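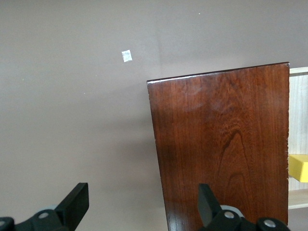
Small screens, slow thumbs: notes for the Prikdale evening

Opening (take your time, let people sit down)

Good evening, everybody, and thank you for coming out in November, when I know perfectly well how nice your own sofa is. Radymyr Mykhailiuk asked me to talk about wearable gadgets you can control without looking at them, and I said yes before he'd finished the sentence, so you have him to thank or blame.

I should own up early that I'm a clip-on person. For the past few months I've had a Fevemero on my coat, a little button you pin to your lapel or the strap of your bag. You press it once to answer the phone, twice to skip a song, and hold it down if you want your messages read out. (Pass the spare one round now. It does come back to me, please!)

What it does well

The press. I can't tell you how pleased I am that it has a proper button with a click to it. I spent most of last winter poking at a touch strip with gloves on, standing at the bus stop like somebody trying to get a crumb off their own sleeve, and I never want to do it again.

The battery is good too. I charge mine while I'm brushing my teeth and making the tea, so for 20 minutes in the morning, and that sees me through to bedtime. Lillmont, who make it, say 200 presses to a charge. I've never run it flat in a day, though Khrystyna-Mariia Harasym has, and she'll happily tell you about it at the break because it happened halfway through an audiobook and she still hasn't forgiven it.

Setting it up

Turn Bluetooth on before you open the app. If you do it the other way round you get a spinning circle and have to start again. I've written this on the handout in large letters.

Let it do the update, even if you're itching to try it. Mine was on version 331 of the software when it arrived and the double press hardly worked at all until I'd brought it up to date.

Give each press one job and leave it alone for a week. I changed mine every evening to begin with, and ended up ringing my sister when I wanted the radio.

(Pause here for questions. Someone will ask whether it works with an old phone. Mostly yes, but check the list on the box before you buy.)

What annoys me

The clip, chiefly. It's fine on a thick coat and hopeless on a thin shirt, where it drags the cloth down and flops about. Ramiro Olmedo has sewn a tiny pocket inside his collar for his and I think that's rather brilliant, but you shouldn't need a needle and thread for something you've paid 100 pounds for.

The voice is the other thing. It reads out every word of a message, including web addresses, letter by letter, and there's no way of telling it to hush short of taking the earphones out. I was in a queue at the chemist's when it started on one, and by the time it got to the end I'd paid and was out on the pavement.

And I do wish it would buzz. You press, and you hope. With music you hear the change straight away, so no harm done, but when you've turned down a call you'd quite like to be sure of it.
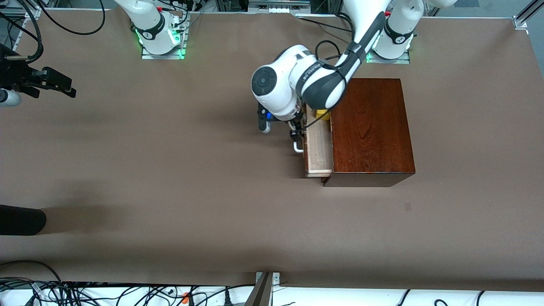 The rival: Szilágyi band

Yurii Tkachenko has lent me his wristband so that I can be fair about this. It's a soft fabric loop with a ridge along the top, and you roll your finger over the ridge to turn the sound up or down. It's lovely to wear, much nicer than the clip, and it does buzz. I kept forgetting I had it on.

Against that, it goes off when you pull a jumper over it. Twice I've had the full blast of the news in my ears while my head was still stuck in the wool. There's a lock setting for this, three menus down, and Yurii had owned the thing since spring without finding it.

(Show both on the table. Put the lamp on so that the back rows can see the ridge.)

Before the tea

Do try them both on, and try them with your gloves. Eugeniusz Bielecka has brought an old phone with some music on it, so nobody has to pair their own. The handouts are by the door, and the setting-up page is the second one. If yours has come out upside down, that was my printer, and there are better copies under the coats.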